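Research > Papers > Ward Supply and Storage > Section 3
Print this page | E-mail this page

3. Storage of small supplies at ward level

3.1 Setting

The study was carried out at Illodham, a general hospital whose wards draw their everyday supplies from a central store. Each ward also keeps a stock of its own, held partly in fixed cupboards and partly in wheeled carts. Before the study, the contents of the carts were left to the judgment of the senior nurse on each shift. Barros (in an earlier internal report) found that this led to large differences between wards with similar patients, and that the central store had no reliable record of what had been issued.

3.2 Stock lists

A standard list of 200 items was agreed with the pharmacy and nursing departments. Items were sorted by how often they were requested, and the 15 most requested were assigned to drawers. All others remained in the cupboards. Requests were entered in Indent, the ordering system already in use at the hospital, and no new software was needed on the wards. 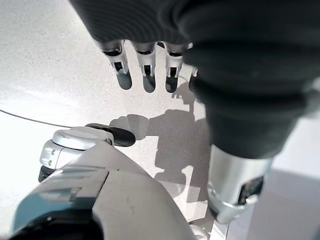
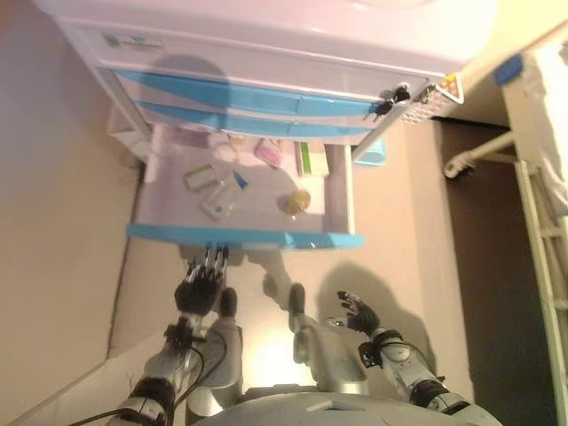
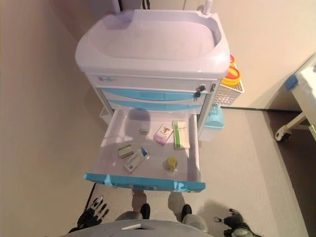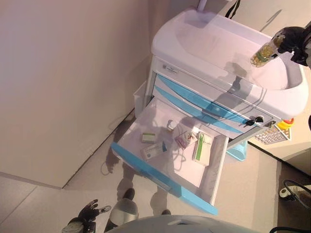
Figure 3. Views taken at a drawer unit.

Drawer position was treated as a separate question. Staff at Wurgate, the smaller of the two sites, asked for items to be grouped by task, while the pharmacy preferred an alphabetical order. Grouping by task was adopted for the trial period, which began in July. Labels were printed centrally and replaced whenever the list changed.

3.3 Records and limits

A total of 3000 requests were logged, of which 1000 came from Wurgate. Requests made by telephone were entered afterward by the store clerk and may carry the wrong time. They were kept in the totals but left out of the analysis by hour. Returned items were not logged at either site, so the figures show what was issued and cannot be read as a measure of use. The method for estimating waste follows Zuccaro and is set out in Section 4.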